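Picture Frame Basketball Hoop for a Tabletop

You need an old wooden picture frame, a mini hoop set and somewhere flat to play. I bought the hoop at Pludell and spent one evening on it.

Step 1. Take out the glass and fit a stiff white backing.
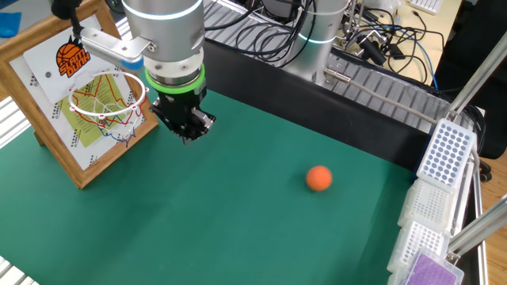 Choosing a frame is mostly about depth, and a shallow one won't hold the backing and a rim. Lean it at a slight angle, and let the net hang free below the "SLAM DUNK" logo so the ball can drop through. A red, white and blue net like this one is easy to see from across the room.

Step 2. Fix the rim with short screws. Check that it sits level.

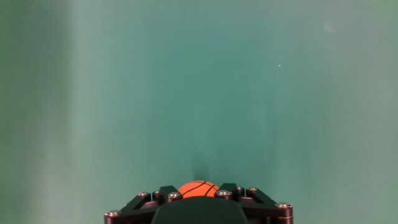 Modupe Ojo wrote that 10 mm screws split her backing, and that small washers cured it.

Step 3. Slide a sheet of colored paper in below the logo – I used a yellow-green one with lines on it. 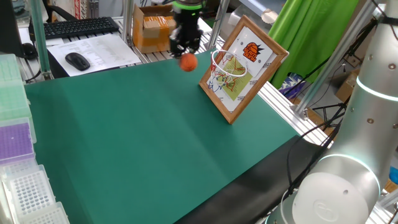
Step 4. Set up the playing surface

Use a mat with a little grip. Stand the frame on it and push gently. If it slides, add felt pads.
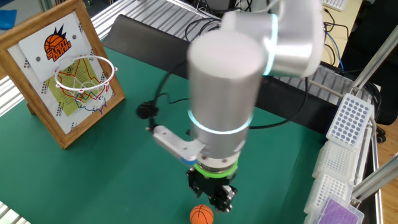 Ball size matters more than the rest. Try yours by hand before you tighten everything. A small orange one with dark seams looks right next to the hoop – mine has lasted 200 shots so far.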